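Thread on descaling and limescale, as I keep getting the same question since the Nanberg supply changed over in March.

1/ Hardness is dissolved calcium and magnesium, reported as mg/L of calcium carbonate. The old Stuvwood wells tested at 344. Anything over 180 is usually classed as very hard.

2/ Heating drives off carbon dioxide and the carbonate drops out of solution. The deposit forms first on the hottest surface, so the element goes before the walls do.

3/ Scale conducts heat poorly. A coated element runs hotter for the same output and fails sooner. 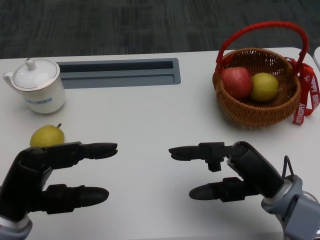 4/ Citric acid: 17 grams in 1,000 mL of water. Warm, not boiling. Boiling it in very hard water can leave calcium citrate, which is harder to shift than what you started with.

5/ Vinegar works too. It's slower and it smells. Don't mix either one with bleach.

6/ Jug filters use ion exchange resin. Capacity depends on hardness, so the liters printed on the box assume somebody else's water. Test strips are cheap. Use them.

7/ The film on black tea is a separate problem: calcium plus tea polyphenols at the surface. A squeeze of lemon prevents it.

Replies

somora_drip: Does 4 hold for steel kettles?

pipe_dope: Yes on steel. Keep it off bare aluminum.

kettlelog: Went to the Radulović softener last year, no scale since. Salt is a pain to carry.

Recent threads
Reading a water quality report
Anode rods: when to replace
Why your shower head drips after shutoff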